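Home Kitchen Skills, Unit 2
Pots, lids and a cob of corn
Notes by Yvonne Bramwell, Fultthorpe Neighbourhood Learning Centre
Revised July 21, 2025

Before you read any further, go and get a pot out of your own cupboard, and its lid as well, if you can find it (mine live in a drawer with the cake tins and I'm always swearing at them). These notes make a lot more sense with something in your hands!

Last week we did knives and boards and I ran out of time for the cookware talk, so it's all going in here. I get asked every term which pot to buy. My answer is to work out what you cook on a tired weeknight and buy for that. If you mostly do pasta and corn and the odd soup, you want one decent pot with two side handles and a lid that fits, and you can forget the big boxed sets until you've got somewhere to put them.

Side handles
I love them. A long handle is great on a frypan, but a full pot of water is heavy and I'd much rather have a hand on each side. Use dry oven mitts, both of them, and no damp tea towels please. Wet cloth lets the heat straight through, and I've got the scar to prove it.

Glass lids
You can keep an eye on the simmer without lifting the lid and letting all the steam out, and that's the whole appeal for me. They do need a bit of looking after. Don't take one off the stove and run it under the cold tap. Let it cool on the bench first, lying flat where no elbow's going to find it. Check the knob too: plenty of them are held on with a screw from underneath and it works loose over the years, so give it a turn every so often. Grime collects where the metal rim meets the glass, and an old toothbrush is the best thing I've found for it.

When you lift a lid off something boiling, tilt it away from your face so the steam goes out the far side. I say this every single week and I'll keep saying it.

The corn
Husk it, pull off the silks (a dry brush helps), and check it'll lie down in your pot. If it won't, snap it in half. Water to cover, lid on, bring to the boil, then drop the cob in and give it a few minutes. I don't salt the water, but my mum did, and we never settled the argument. Butter, pepper, squeeze of lime if you're feeling fancy.

For next time
Measure across the top of your most-used pot and write it down. Mine's 26 cm. Then have a look at what else in the cupboard that lid will fit. Bring your answers, and bring a container, there'll be leftovers.

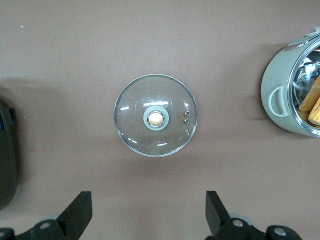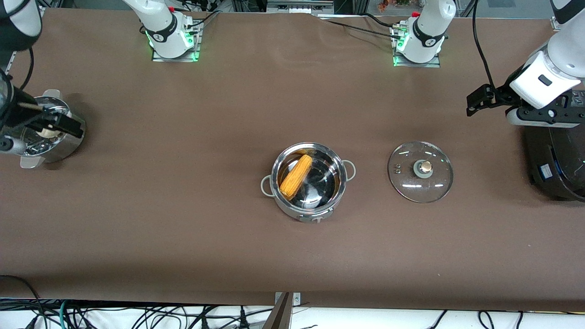 Glass lids with metal rims, and in the second photo the corn in its pot.

Unit 2, page 14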